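`kakedeo-grain` holds the scanned wood grain textures used by the Kakedeo joinery catalogue, plus the scripts that turn raw scans into tiling maps. Last revised 2026-07-06.

## Contents

| Path | What it holds |
|---|---|
| `raw/` | Flatbed scans, 16-bit TIFF, uncorrected |
| `tiles/` | Seamless colour maps, PNG |
| `rough/` | Roughness maps matching `tiles/` by name |
| `meta.csv` | One row per tile |
| `tools/` | Conversion and checking scripts |
| `renders/` | Test renders, low priority, may be stale |

The current release has 3135 tiles. Raw scans are kept for all of them except the Skilen batch, where only the finished tiles were supplied.

## Sources

Material came from two places:

- **Oneo** – offcuts from the main workshop, scanned in-house at 600 dpi. Both faces were scanned where both had been planed.
- **Skilen** – tiles from an older veneer catalogue, handed over as PNG. Scan resolution was not recorded. The `dpi` column is blank for these rows and should be left blank.

Species names are as written on the rack label. They have not been checked by anyone with a microscope. If the label said "ash", the row says `ash`, and a few of those look more like oak to us. Use `species_conf` to filter: `label` means the name was copied, `checked` means a joiner looked at the piece and agreed.

## Columns in meta.csv

- `id` – stable across releases, never reused
- `species` – lower case, English common name
- `species_conf` – `label` or `checked`
- `cut` – `flat`, `quarter`, `rift` or `unknown`
- `angle` – grain direction in degrees from the horizontal edge of the tile
- `dpi` – integer or blank
- `finish` – `raw`, `oil`, `wax`, `lacquer` or `unknown`
- `source` – `oneo` or `skilen`

`angle` is estimated from the gradient of the colour map. It is good on straight grain and poor on burr, where it should be ignored. Values run from 0 up to but not including 180.

## Colour

Raw scans carry the scanner profile. Tiles are converted to sRGB with a grey card reference. Lamp warm-up was not controlled in the first Oneo sessions, so early tiles drift slightly towards yellow. A correction was tried in February and dropped – it fixed the pale species and made walnut go green.

Do not average colours across `source`. The two sets were balanced differently and the mean is meaningless.

## Scale and orientation

A tile is mapped on the assumption that one texture unit is one metre. Stretching past a factor of 2 softens the streaks and the fibres start to run together. The checker warns at this point but does not stop the build.

Grain should follow the long side of a part unless the drawing says otherwise. The mapper does not know which side is long. Set `rotate` in the part file by hand, then look at the result.
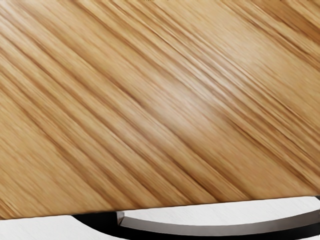 *Honey-tan grain on a rendered surface, running diagonally from upper left to lower right.*

Rotation is applied before scale. Swapping the order gives sheared grain on any part with unequal scale factors, and the fault is hard to spot on small drawer fronts. On table tops it shows at once.

## Building

```
cd tools
./make_tiles.sh ../raw ../tiles
python check_seams.py ../tiles
python make_rough.py ../tiles ../rough
```

`check_seams.py` compares opposite edges and prints the id of any tile above the threshold. Fix these by hand in an image editor, save over the file, run again. The script does not catch repeats inside a tile.

`make_rough.py` derives roughness from brightness. This is a rough guess and not a measurement. Dark streaks come out smoother than they should on lacquered pieces.

## Known problems

- Dust specks in a number of early `raw/` files. Removed from the tiles, left in the scans.
- `finish` is `unknown` for all Skilen rows.
- Quarter-sawn beech is thin on the ground. More is wanted.
- The Yakubu importer reads `angle` as clockwise. Ours is anticlockwise. Pass `--flip-angle` when exporting to it.
- File names with accents break the Windows build. Rename before adding.

## Adding tiles

Scan at the same resolution as the Oneo set, include the grey card, and keep the piece flat with a weight. Add the row to `meta.csv` in the same commit as the scan. Rows without a scan are rejected by the pre-commit hook.

Leave sanding marks in. They are part of the surface and `make_rough.py` copes with them.

## Use

Internal catalogue work and customer previews. Tiles from Skilen may not be passed on as separate files. Oneo tiles may be, with the `meta.csv` row attached.

Maintainer: Vicente Saavedra. Send seam faults with the tile id and a screenshot at full size.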